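Print this page
E-mail this page

Rarnus Programme on Household and Workshop Chores
Progress report to the Kanaujia Fund, period ending July

Prepared by Antigoni Panagiotou, with contributions from Ji-hoon Jang and Sushil Rana

1. Purpose of the report

The Fund asked the programme to establish which everyday tasks in the home and on the shop floor can at present be handed to a machine, and under what conditions. This report covers the second stage of the grant. It sets out the work completed at the Mullent workshop, the results to date and the changes requested for the third stage.

2. Work completed

The programme carried out 2,124 attempts during the period, divided between household chores (folding towels, clearing a table, loading a dish rack) and bench chores (sorting parts, fitting lids, assembling small gear sets). Each attempt was logged as complete, complete with help, or failed. An attempt in which a member of staff touched the work at any point could not be logged as complete. This rule is stricter than the one used in the first stage, and the two sets of results should not be compared directly.

Clearing a table remains the most dependable of the household chores, provided that the items are rigid and stand apart from one another. Towel folding has improved since the last report but is still slower than the Fund's target. Loading a dish rack was suspended in the middle of the period after repeated breakages and resumed with plastic tableware only.

3. The gear task

The gear task was added at the request of Iden, the programme's industrial partner, whose assembly staff regard work of this type as tedious and hard on the hands. It calls for small toothed parts to be picked up from a flat surface and brought together with a larger one. The difficulty lies in the last few millimetres, where the teeth must meet correctly before the part will drop into place. 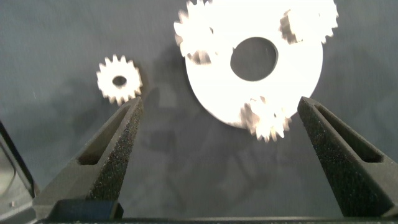 Gear task, Mullent workshop: a single small gear to the left, with three others around the large disc.

Mr Rana's team ran the task in two series of 100 attempts. In the first series, 30 attempts were logged as complete. The commonest fault was a gear set down with its teeth resting on those of its neighbour. The machine then pressed downwards and either stopped or pushed the neighbouring part out of position. For the second series the team introduced a slight turning movement as the part is lowered. The logs of that series are being checked by Mr Jang and the figure will be sent to the Fund separately.

Strong light on white parts was also recorded as a matter for attention. Glare makes the outline of the teeth harder to detect, and the team proposes to repeat a portion of the work under softer lighting.

4. Assessment

On present evidence, the programme would not advise the Fund that any of the chores studied can be left to a machine without a person in attendance. Several can be carried out under supervision, and for table clearing the amount of supervision needed is now small. Bench chores that depend on a close fit are at an earlier stage. Mr Kokkinos, who reviewed the draft on behalf of Iden, has asked that it be noted that a slow but reliable machine would still be of use to his staff outside normal working hours.

5. Requests for the third stage

The programme seeks the Fund's agreement to the following:

- to transfer the unspent tableware budget to lighting at the Mullent workshop;
- to extend the gear task to parts of a second size;
- to end work on the dish rack if breakages have not fallen by the midpoint of the stage.

No increase in the total grant is sought. Enquiries about the accounts should be addressed to Jairo Lozano at the Rarnus office.

Print this page
E-mail this page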